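Progress report to the Bergate fund: teaching two-arm kitchen tasks by remote control
Period covered: October through January
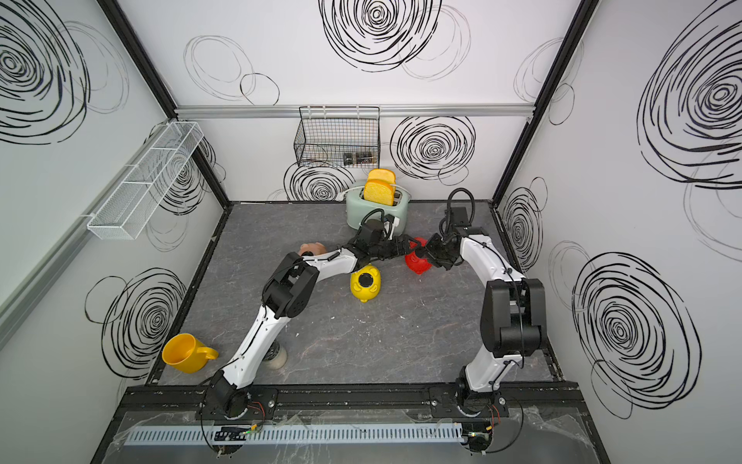 The two-arm cell during the breakfast task, with the toaster at the back wall.

Since our last report we have moved from getting the cell to run to using it every working day, and we're delighted with how that has gone. The grant paid for two arms on a shared rail, the walled enclosure around them, and the operator station in the next room. All of it is now in regular use, and we have 382 accepted demonstrations on disk. The target for this stage was 200.

How we record

An operator sits at the station and moves a pair of small leader arms, one in each hand. The big arms in the cell copy them. Joint positions, gripper opening and all camera views are saved together, and each recording is checked by a second person before it counts. We reject anything where the operator had to stop and think halfway through, because those long pauses teach the policy to hover. (It really does pick up our bad habits!)

We tried the other way too. For the first few weeks we also taught by hand, with one person standing at the cell and guiding an arm directly. It is a lovely way to learn what the arm can reach, and every new operator still starts there. With two arms it gets awkward fast. You need both hands for one arm if you want a smooth path, and your shoulders end up in every camera view. From November on, everything that went into training was recorded by remote control.

Tasks so far

The breakfast task is the main one. Toast standing in the toaster has to be lifted out and set down without crushing it, while the other arm handles a cup or mug. We move things between recordings, so the operator might find a mug upright or lying on its side, and there are always a few extra items on the floor of the cell that play no part in the task. The yellow piggy bank has become a favorite for this. It sits right where both grippers want to go, so people have to plan around it, and we can already see that in the recordings as wider, calmer paths.

The wall basket task came second. Small jars go into or come out of the black mesh basket on the back wall. The reach is long and the wire edge catches a gripper finger easily, so this one took the most practice. Of the demonstrations accepted so far, 84 are basket work and the rest are breakfast.

The walls carry big black scribbled spirals, which visitors always ask about. They are there for variety in the background. We plan to change the wall panels during the next period and see how much the trained policy cares. Our partners at Utov have offered to print a plainer set for comparison.

What the policy can do

We trained a first policy on the breakfast recordings in December and ran 20 trials with the toaster in places it had seen before. It finished 14 of them from start to finish with no help. For a first try we were very happy with that, and the room got pretty loud after the third success in a row. Four of the misses were at the same point, when the gripper closed a little early and pushed the toast down instead of taking hold of it. The other two came from the arms waiting for each other.

With the toaster moved to a new spot the results drop a lot. We haven't run enough of those trials to report a figure, and we would like to do it properly for the next report.

Problems and changes

Cables took more time than we expected. The loop over the wrist has to be long enough for a full turn and short enough to stay off the toaster, and we have redone it several times on the left arm. The current length works for both tasks.

Operator fatigue is real. After forty minutes the recordings get jerky and the rejection rate climbs, so sessions are now half an hour with a proper break. Output per day went up after we made that change, which pleased everybody.

We also lost nine days in November to a faulty power supply. Cotberg sent a replacement and we kept the old unit for tests. The lost days did not affect the stage target.

Budget

Spending is in line with the plan. We used less than expected on grippers and more on small household items, which get dropped fairly often. We ask to move the leftover gripper money to operator hours in the next period. The revised table is attached to this report.

Next period

Recording continues on both tasks, with the toaster and basket moved around much more than they have been. We want a third task that needs the arms to pass an object between them, and a red cup is the likely first choice because it gives both grippers a good edge to hold. The Patrício group will send two operators for a week to record on our cell, which will tell us how much the policy depends on the style of our own people.

We would be very glad to show the fund the cell in person. Mornings are best, when both arms are recording and you can try the leader arms yourself between sessions.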